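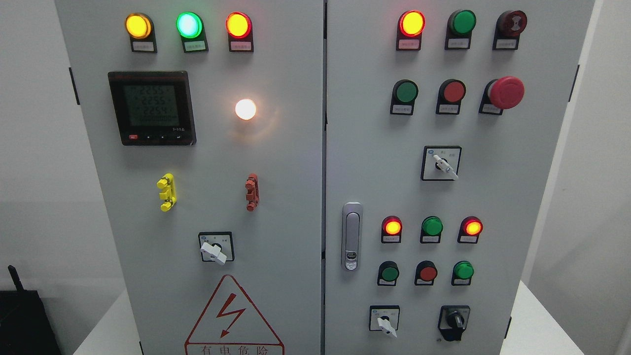
小型车间的无功补偿电容应该装在总进线处,还是装在电动机旁边?

负荷种类多、启停不同步时,集中装在低压母线上较为经济;单台大功率电动机长期连续运行时,就地补偿对降低支路线损更有效。

课程设计 > 电气工程 > 供配电 > 学生项目报告

打印本页 | 通过电子邮件发送

Pistham 车间低压侧无功补偿方案比较
2024年4月6日

1 项目背景

Pistham 车间以异步电动机为主要负荷,包括风机、水泵和空气压缩机。异步电动机需从电网吸收励磁无功,轻载时有功下降而励磁无功变化不大,功率因数随之明显降低。无功电流在线路电阻上同样产生损耗,并占用变压器容量。本项目比较集中补偿与就地补偿两种方案,负荷数据取自小组记录,采样间隔30秒,有效记录超过140小时。

2 计算方法

所需补偿容量按下式确定:

Qc = P(tanφ1 − tanφ2)

式中 P 为平均有功功率,φ1、φ2 分别为补偿前后的功率因数角。P 取工作时段平均值,停机时段不计入,否则容量偏小。线损按电流平方与线路电阻之积估算,电缆电阻按运行温度修正。谐波未作详细分析,仅在电容支路选型时预留串联电抗器的位置。

3 方案一:集中补偿

采用 Londiden 型自动补偿控制器,电容器组接于低压母线,总容量30 kvar,分组投切。控制器根据母线无功功率判断投切,投切门限之间设回差,防止在临界点反复动作。电容器切除后须经放电电阻放电,剩余电压未降至允许值时不得再次投入,因此延时整定不宜过短。

该方案的补偿设备集中,便于检修。不足之处在于母线以下各支路的无功电流没有减小,长支路的线损基本不变。 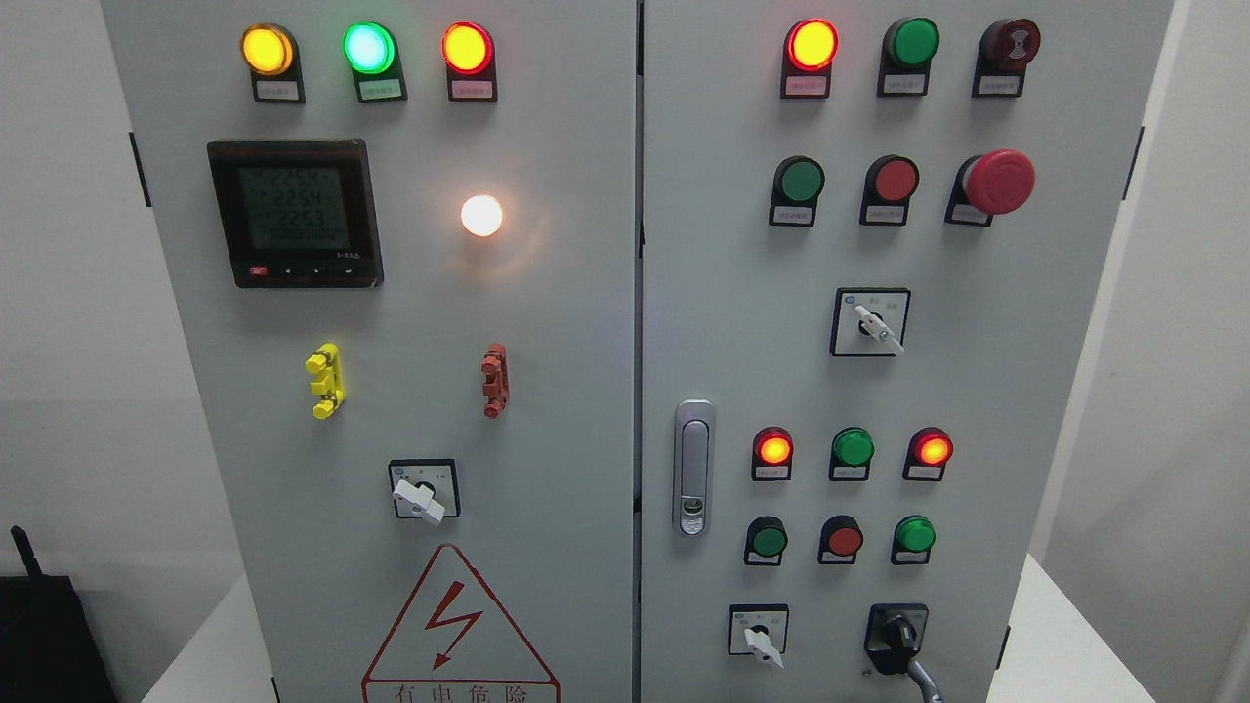 图2 控制柜左门的指示灯与数字电力仪表

4 方案二:就地补偿

在空气压缩机和主水泵旁各装固定电容器,与电动机共用接触器。电容器容量须小于电动机空载励磁无功,否则断电后电动机惯性旋转,可能产生自励过电压。电容器接在热继电器负荷侧时,流过热元件的电流减小,热继电器整定值应相应下调。对频繁启停的设备不采用此方式,接触器触头要承受较大的合闸涌流。

5 比较与讨论

小组以 Rusico 表格程序对9种负荷组合分别计算,结果按 Atanasov 小组前期报告的格式列于附录。空气压缩机单独运行时,方案二的支路损耗较低;多台设备交替运行时,方案一的电容器利用率较高。两种方案在母线处的功率因数差别很小,差异主要来自支路电缆长度。

推荐在母线处保留自动补偿,仅对主水泵加装固定电容器。加装后应重新核对自动补偿的分组容量,轻载时尤其要检查是否出现无功倒送。

6 未完成的工作

变频风机的电流波形未测量。计算中将其功率因数视为常数,对投切门限的影响有待核实。电缆电阻取自产品手册,接头电阻未计入。

打印本页 | 通过电子邮件发送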